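Home Courses Handouts Staff Contact
Search this site Go

Household Service, Unit 3: clearing and setting small tables
Notes: Meenakshi Shenoy, February 2008

Bowls first. Big one in front, small one behind, so you reach the large without knocking anything. Cup to the left, fork and spoon right. Marble-patterned tops hide smears, wipe even if it looks fine. 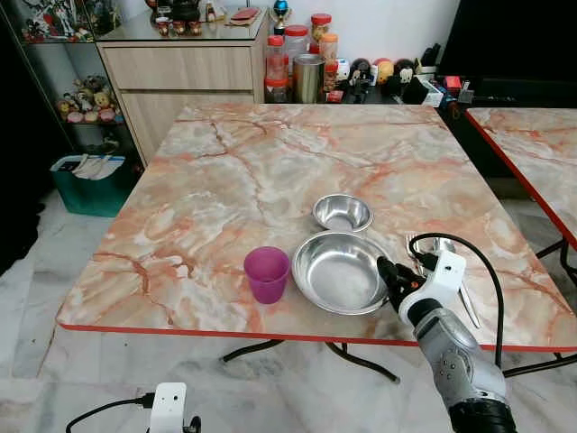

Moving to the second table

Folding tables: check teh legs are fully crossed out before any weight goes on. One bowl at a time, hold by the rim, fingers outside. Spoons can wait on the other table, keep them well in from the edge.
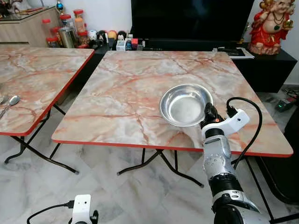

Fig. 2. Wide-rimmed steel bowl, folding table.

Floor last, always. Pale stone, irregular slabs, gray veining. Crumbs sit in the joints so sweep along them, then damp mop. No vinegar on marble!! Csaba's group pls re-read sheet 987 befor the practical.
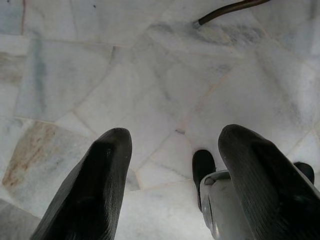

Why is vinegar bad for marble?
The acid eats into the surface and leaves dull spots. Use plain warm water and a drop of mild soap.

Related handouts
Folding furniture, care and storage
Steel bowls and flatware (Parisi)
Stone floors, sheet 987
Erngate practical, sign-up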